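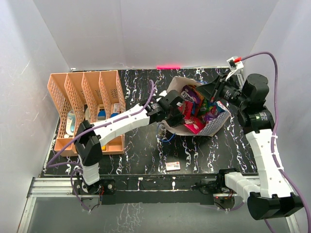 Tamara Moldovan schreibt, der Teppich liege seit März bei ihr im Flur und rutsche keinen Millimeter mehr, nur der Geruch am Anfang sei schon kräftig gewesen. Stimmt, Wolle eben. Zwei, drei Tage lüften, dann weg.

Kullow Läufer, handgewebt

Schurwolle auf Leinenkette, beidseitig verwendbar. Muster nach einer Vorlage von 1930, leicht vereinfacht — die alten Webstühle konnten mehr als unsere.

Breite: 93 cm
Länge: nach Wunsch, bis 800 cm am Stück
Farben: Moos, Rost, Graublau (Graublau erst wieder ab März)
Kanten: umkettelt, auf Anfrage mit Fransen
Unterlage: Skavdale Filz, bitte extra bestelen

Pflege: saugen ohne Bürste. Flecken sofort mit kaltem Wasser tupfen, nicht reiben. Keine Waschmaschine, auch nicht Wollprogramm! Für Fußbodenheizung geeignet, dann aber ohne Filz.

Zuschnitt ist vom Umtausch ausgeschlossen. Also lieber zweimal messen. Muster schicken wir gern vorab, 3 Stück kostenlos, Rückporto zahlt ihr.

Lieferzeit momentan länger, Garn aus der letzten Färbung ist fast durch. Bestellungen bis Dienstag gehen noch mit in die laufende Partie — danach kann der Farbton minimal abweichen. Wer zwei Läufer nebeneinader legen will: bitte zusammen bestellen.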